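Print this page | E-mail this release

FOR IMMEDIATE RELEASE
September 7, 2025

Rovbridge to Reopen Its Public Library, Complete With Working Heat

ROVBRIDGE – The Rovbridge Public Library will open its doors again this month after a renovation that was planned for a single summer and went on to enjoy two. The building on Tanimura Street has a new roof, a new boiler, a children's floor that no longer slopes toward the river, and a front door that opens on the first try.

Longtime patrons will want a moment to adjust to that last one. The old door had to be lifted slightly and leaned on, and generations of readers learned to do this with an armload of hardcovers. The library has kept the handle and mounted it in the lobby at its former height, for anyone who needs to work through the change gradually.

The project was carried out by Stalturex, the regional contractor that also rebuilt the Rovbridge ferry landing. Crews began by removing the dropped ceiling in the main reading room, which had been put up decades ago to save on heating. It did not save on heating. It did hide a perfectly good skylight, along with 19 tennis balls and a birdcage. The skylight has been restored. The tennis balls have been offered to the parks department, which has not returned our calls.

The reading room now seats more people than it did before, at long tables with lamps that can be switched on and off by the person sitting under them. Under the old arrangement, all the lamps ran from one switch behind the circulation desk, and disagreements about brightness were settled by whoever was closest to it.

The collection has been through some changes too. Staff went over every shelf during the closure and withdrew 960 items that were damaged, duplicated or badly out of date. Among them were several travel guides to countries that have since changed their names, a manual for a brand of fax machine, and three copies of the same book on decluttering. Withdrawn books in decent shape went to the June sale, where the decluttering books were the first to go, all to one buyer.

In their place are 714 new titles, chosen mostly from the request slips that patrons have been dropping into the box by the elevator. The box was last emptied some time ago. Readers who asked for a particular mystery novel and have since bought it, read it and forgotten who did it are welcome to borrow it now.

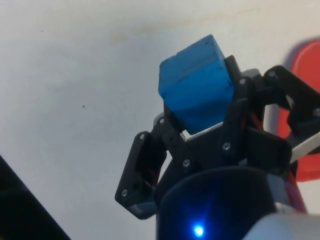 The children's floor has had the most work. The level floor means that book carts stay where they are put, and story time can be held without the front row slowly becoming the back row. There is a low window seat along the river side, a sink at a sensible height for people with paint on their hands, and a carpet in a color the supplier calls Waaka Green. The library takes no position on whether it is green. It was picked because it hides juice.

A new local history room takes up what used to be a storage closet and a second, larger storage closet that had been sealed off behind it. The room holds town directories, flood maps, school yearbooks and a full run of the Rovbridge newspaper up to the point where it stopped printing the ferry times and, shortly after that, stopped printing. Visitors may look at anything in the room by asking at the desk. They may not correct the yearbooks in pen, a practice with a long tradition in Rovbridge and one the library would like to see end.

Parking remains as it was. The renovation budget did not stretch to the lot, and the lot still has its puddle. Patrons who have parked in it before know where it is. Everyone else is advised to follow someone who looks confident.

The bus shelter on Tanimura Street has been moved a short distance so that it now faces the bus.

Opening hours have been extended into the evening four nights a week, after a survey in which residents said, in strong and sometimes misspelled terms, that a library open only during working hours was of limited use to people who work. The survey also asked for a coffee stand, a quiet room, a louder room and a swimming pool. The library now has a coffee machine and a quiet room. The louder room is the lobby. The remaining request has been passed along to the town.

Late fees will not be coming back. They were suspended when the building closed, mainly for want of a desk to pay them at, and the library found that books came back at much the same rate as before – in a few cases faster, with notes of apology tucked inside dating from well before the closure. One cookbook was returned with a recipe taped over another recipe. Staff have tried both and left the tape where it is.

Items borrowed before the closure may be returned with no questions asked. That includes the large-print atlas, the ukulele and the other ukulele.

Opening day will begin with a short speech on the front steps, kept short by the placement of the refreshments directly behind the speaker. Building tours will leave from the lobby through the afternoon and take in the boiler room, which has proved oddly popular on the preview visits. The boiler is new and very quiet, and people who remember the old one tend to stand in front of it for a while without saying much. Tours are free and no booking is needed, though the local history room can hold only a few visitors at a time and the former closet fewer than that.

Library cards issued before the renovation are still valid, including the paper ones. Patrons whose cards have been through the wash can have them replaced at the desk with proof of address. New residents can sign up on the day, and so can old residents who have been meaning to.

The temporary branch in the former shoe store will close the evening before the reopening. Holds waiting there will be moved to Tanimura Street overnight. The foot-measuring device stays with the building.

About the Rovbridge Public Library
The Rovbridge Public Library lends books, films, music, tools and ukuleles to residents of Rovbridge and the surrounding townships. It is supported by local taxes, an annual book sale and a steady supply of donated jigsaw puzzles, most of them complete.

Media inquiries may be directed to the library's front desk during opening hours. Please let it ring – the phone was not part of the renovation.

Print this page | E-mail this release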